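Foro Selten Urbanismo › Grandes eventos y legado

Hilo: Reconversión del recinto de Wunora, ¿alguien ha visto el plan de drenaje?

trazado_norte
Abro hilo porque el anterior se cerró. El plan especial para el antiguo recinto de los juegos de Wunora ha salido a información pública en abril y la memoria despacha el drenaje en 2 páginas. Hablamos de la explanada central, el velódromo desmontado y la franja de aparcamientos junto al canal: 14 hectáreas, casi todas selladas con aglomerado cuando se construyó el recinto. La propuesta mantiene el colector existente y añade un depósito de retención bajo la futura plaza. No aparece el periodo de retorno adoptado ni el coeficiente de escorrentía por parcela. Si alguien tiene el anejo de hidrología, agradecería referencia.

pk_cero
El anejo existe, pero no se ha colgado con el resto. Lo pedí en registro. El periodo de retorno es de 10 años para la red secundaria y de 50 para el colector principal. El coeficiente medio que utilizan me parece optimista, porque cuenta como permeable toda la superficie ajardinada sobre losa, y sobre losa el agua llega igual a la red, solo que algo más tarde.

gavion
Discrepo en parte. Una cubierta ajardinada con sustrato suficiente retrasa la punta, y la punta es lo que dimensiona el colector. Otra cosa es el volumen total, que afecta al depósito. Conviene no mezclar ambas comprobaciones. Sin ver el espesor de sustrato no se puede afirmar que el coeficiente esté mal.

pk_cero
El espesor no figura. Por eso digo «optimista» y no «erróneo».

Wing-sze Kuo
Trabajé en la asistencia técnica del desmontaje del velódromo. Aporto lo que recuerdo, sin planos delante:

El colector del lado del canal se ejecutó en dos fases. El tramo antiguo, anterior a los juegos, es ovoide de hormigón en masa. El tramo nuevo es circular y entra en el antiguo mediante un pozo de resalto. Ese pozo ya trabajaba en carga durante la explotación del recinto. Cualquier modelo que trate el conjunto como una conducción homogénea dará resultados del lado de la inseguridad.

La cimentación de las gradas no se retiró. Se demolió hasta cota de explanación y se rellenó encima. El depósito, tal como se dibuja en el plano de ordenación, coincide con los encepados del fondo sur. O se desplaza el depósito o se presupuesta la demolición, y en el estudio económico no he encontrado la partida.

trazado_norte
Gracias, es justo lo que buscaba. ¿El relleno se compactó con control o era vertido?

Wing-sze Kuo
Con control en los viales provisionales. En el resto se extendió por tongadas, pero los ensayos que yo vi eran escasos. Para una plaza peatonal puede bastar. Para los bloques residenciales del borde este habrá que pilotar, y eso cambia el precio de repercusión del suelo.
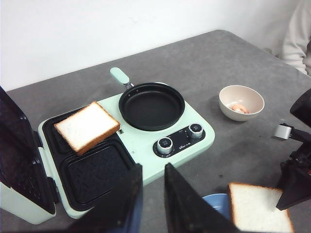
En cuanto a la titularidad, la franja de servidumbre del canal no se transfirió con el resto. Sigue adscrita al organismo de cuenca y el plan la computa como zona verde pública a efectos de estándares. Es alegable. Sin esa franja, la dotación de zonas verdes queda muy justa y obligaría a reducir edificabilidad o a buscar suelo en otra parte del ámbito.

mediana_vegetal
Entro para llevar la contraria. El recinto lleva cerrado desde que se fue el último operador y cada año que pasa se degrada más. El plan de Kadell tiene carencias, de acuerdo, pero son de proyecto de urbanización, no de planeamiento. El drenaje se resuelve en la fase siguiente. Si se alega todo, se devuelve el expediente y volvemos a la casilla de salida con la explanada vallada.

gavion
El depósito ocupa suelo y tiene una huella definida en el plano de ordenación. Eso es planeamiento. Si en la fase siguiente hay que moverlo, se toca la plaza, y si se toca la plaza, se tocan las alineaciones. Modificación puntual y otra exposición pública. No veo el ahorro de tiempo.

mediana_vegetal
Se puede redactar la ordenanza con margen: «la posición del depósito tendrá carácter orientativo». Se hace constantemente.

pk_cero
Se hace, y después el promotor interpreta que la existencia del depósito también es orientativa. En el sector de Lo pasó exactamente eso. El depósito se sustituyó por pavimento drenante en los aparcamientos, sin plan de mantenimiento. A los pocos inviernos los poros estaban colmatados y la escorrentía iba a la calle como si fuera aglomerado convencional.

mediana_vegetal
Lo no es comparable. Allí no había colector previo ni promotor único.

trazado_norte
Intento ordenar para la alegación. Tengo lo siguiente:

- Publicación del anejo de hidrología junto con el resto del documento y ampliación del plazo.
- Justificación del coeficiente de escorrentía sobre losa, con espesor mínimo de sustrato fijado en ordenanza.
- Comprobación del pozo de resalto en la unión de los dos tramos del colector.
- Interferencia del depósito con los encepados y partida correspondiente en el estudio económico.
- Exclusión de la servidumbre del canal del cómputo de zonas verdes.

¿Falta algo?

gavion
El punto de vertido. Si el canal va alto coincidiendo con la punta, la clapeta cierra y el depósito tiene que asumirlo todo. Pide el nivel de lámina considerado en la hipótesis de cálculo.

Wing-sze Kuo
De acuerdo con gavion. Añadiría el acceso de limpieza al depósito — en el plano solo hay una boca y queda bajo la zona de terrazas.

mediana_vegetal
Firmaré los puntos del anejo y del estudio económico. El de la servidumbre no. Me parece que tumba el plan entero por una cuestión registral que se arregla con un convenio.

trazado_norte
Se puede presentar en dos escritos. Subo borrador esta noche.

Comentarios de lectores

raso_y_cal: El mismo problema de encepados apareció en la antigua villa de atletas. Allí acabaron haciendo el depósito lineal, bajo el vial, y salió más barato de excavación.

vecina_canal: ¿Dónde se presenta la alegación si no se tiene certificado digital?

pk_cero: En el registro presencial, por la mañana. Lleva dos copias y que te sellen una.

Foro Selten Urbanismo · Contacto · Normas de uso · © Selten, todos los derechos reservados · Volver arriba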